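7 min read

Home | Kits | How-Tos | Reviews | Ask Ileana

Teaching two arms to pick up fruit with the Wonbridge starter kit

I've had the Wonbridge two-arm kit since June, and the question I get most is how I set up that first pick-and-place job. So let me walk you through it, the way I wish the quick-start card had!

First, the grid. Lay down your brown surface and mark it into squares with blue painter's tape. Any size you like, as long as a piece of fruit fits comfortably inside one. Press the tape down hard, especially where two strips cross, then give every square a name (mine go by letter and number, like a bingo card).

Second, open the Niven software on the pendant and set the speed to 27 percent. You can go up to 100 later on – please don't start there. Jog each arm over a corner square, save the point, and repeat for the other corners.

Now for the picking itself.

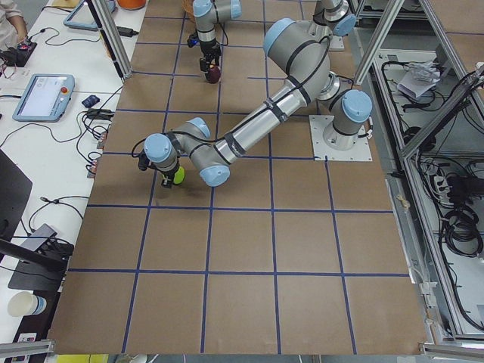
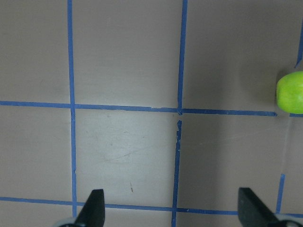
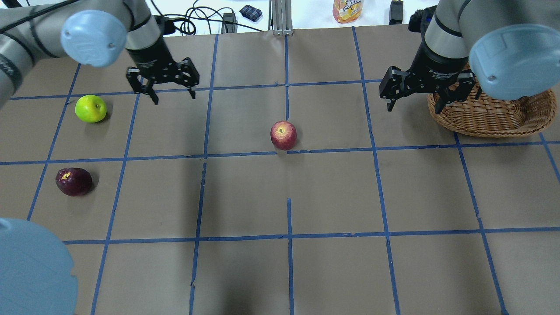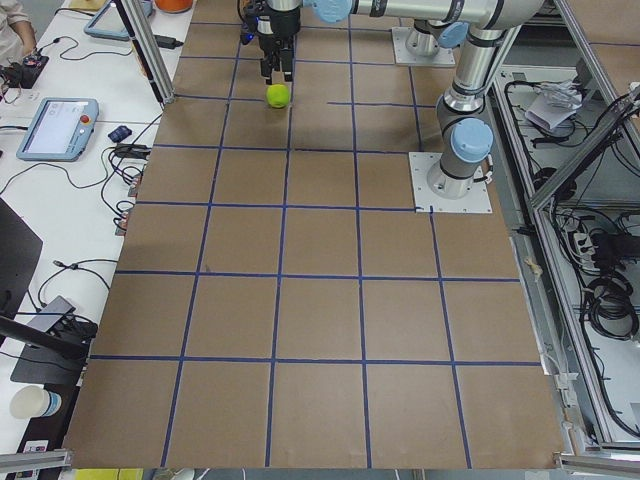

The Niven software saves each pick as two points, one for the approach and one for the grab, and I'd spend most of your time on the first. Come in from straight above with the fingers wide open, then drop slowly. A single yellow-green apple by the upper left squares, with the darker one and the red one spread out over the grid, is a good layout to practice on, and the wicker basket at the upper right makes a forgiving drop-off. Save the basket point a little high.

Third, teach the arms to take turns. There's a setting called Shared Zone, and it comes switched off (why, Wonbridge?). Turn it on before you run both arms together. My friend Alina Sima skipped it and spent her whole Wednesday re-teaching points.

Is the kit worth it? I paid 900 for the add-on grippers through Fuvadura and I'm happy with them. The Stonden ones are cheaper, but I couldn't get them to hold anything round. If you only need one arm, I'd wait and see if they sell it separately.

Next time I'll get into grip force, and how to stop bruising your fruit.

Contact Ileana Pîrvu | © Ileana Pîrvu | Back to top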